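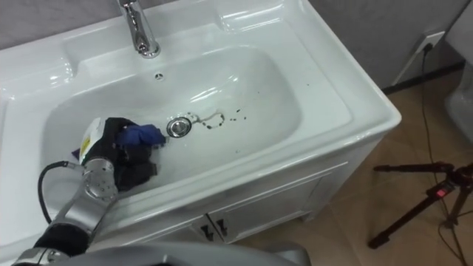 TUDUR PENRY

News > Local > Water and Roads

Weaker water pressure in Skondcombe until May

2025-11-29

The homes in the lower part of Skondcombe will have weaker water pressure during the winter, while the old main pipe under Ruddock Street is replaced. The work begins next week and should be finished in May, the water office said in a letter which was sent to all customers on the affected streets.

The pipe brings water from the Furton reservoir and serves some 2,000 homes. It is made of iron and has been repaired many times. The last leak, at the corner by the post office, closed the road for three days and left the school without water for one morning. After that leak the town council agreed to pay for a full replacement and to stop repairing single sections.

During the work the water will come through a smaller pipe, laid along the edge of the sidewalk. It can supply all the houses, but not with the same force as now. People on upper floors will notice it most, especially in the early morning and between dinner and bedtime. A bath will take longer to fill, and the office asks customers not to run a washing machine and a shower at the same moment if they can avoid it.

The supply will be turned off completely only when a street is moved from the old pipe to the new one. Each street should expect one such night, and a notice will be put on the doors before it. The bus stop on Ruddock Street moves to the front of the library for the whole period. Line 12 is not changed, but line 13 will go around by the Furton road and will not stop at the market.

After a night without supply, the first water can be cloudy or a little brown. The office advises to open the cold tap in the bathroom slowly and let it run until the water is clear, and to wait with the laundry until this is done. The small screen at the end of the faucet can be unscrewed and rinsed if the flow stays thin afterward.
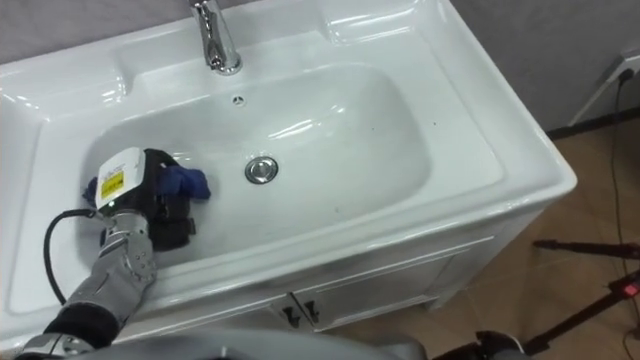

There was also a remark from the back of the hall, at the information evening, that the letter says a lot about pressure and nothing about the bill, and that people who receive less should also pay less. The office answered that the charge is for the quantity of water and is read from the meter, so a weaker flow does not cost more. The fixed part of the bill stays as it is. This answer was not received very well, and the council has promised to discuss the fixed part again at its next meeting.

Several shop owners wanted to know about deliveries. The street will be open in one direction, and trucks can stop in the yard behind the former bakery. For the market the stalls will stand closer together on the church side, and the fish stall keeps its place near the drain.

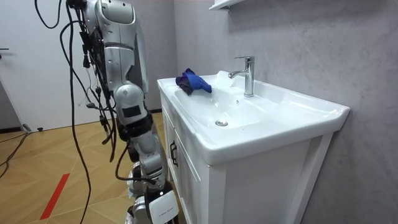
White bathroom vanity. Photo: Tudur Penry

The contract was given to Reron, the company which replaced the pipes in the upper part of town. The new main is wider than the old one and will have more valves, so that a future leak can be closed off without stopping the water for the whole lower town. The sidewalk on the east side will be paved again at the end. The trees in front of the library will stay.

Customers who need a steady supply for medical reasons can register at the water office desk or by telephone. The map with the order of the streets hangs in the town hall entrance and in the library, and it will be changed if frost delays the digging.

This site uses cookies to remember your settings and to count visits. Accept all | Only necessary | Read more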